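Clivico Announces Version 2 of Catmont Console Firmware, Adds Overnight Download Scheduling

GRURNHAM, December 30, 2024 - Clivico today announced version 2 of the system firmware for its Catmont home game console. The update adds scheduled overnight downloads, a revised save-data format and a new rendering path for games built with the Núñez development kit. It will be offered to all registered consoles in April at no charge.

With scheduling enabled, the console enters a low-power state and checks for updates during a window set by the owner. The default window is four hours. Downloads that do not finish within the window are paused and resumed the following night. Owners who prefer manual updates can leave the feature off, and no existing setting is changed by installation.

"Most of the requests we receive concern waiting time at startup," said Yoshinori Tsuji, director of system software at Clivico. "The scheduler moves that work to hours when the console is idle. It uses the same network code as before, with a new power profile."

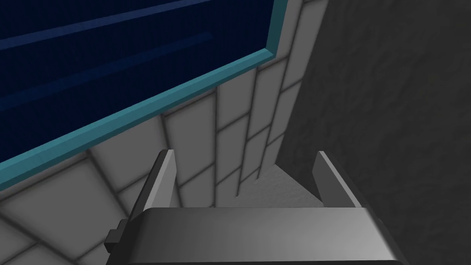
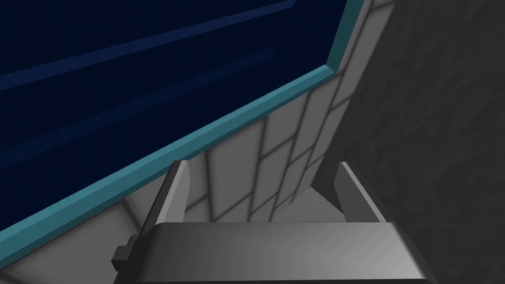
The Núñez kit moves to a single lighting model in this release. Developers previously maintained separate material settings for handheld and television output, and the two sets often drifted apart during production. Faint tone differences on dark surfaces, such as the lighter blue stripes across the navy panel in the second view, are now controlled by one value per material. Existing projects can be converted with a command-line tool included in the kit, and conversion can be reversed until the project is next saved.

Save files created under version 1 remain readable. They are rewritten in the new format the first time a game saves, after which they cannot be loaded on consoles running the earlier firmware. Clivico recommends that households with more than one console update all units before moving save data between them.

"We tested the save conversion against 1650 files supplied by studios," said Amancay Echeverría, compatibility lead. "Of those, 14 required a correction to the converter, and the corrected version is the one we will ship."

The firmware requires 18 megabytes of free system storage. Studios with a current Núñez license may request the preview build through the developer portal. Release notes and a list of known issues will be posted there with the final build.

Clivico develops game consoles and development software from its offices in Grurnham.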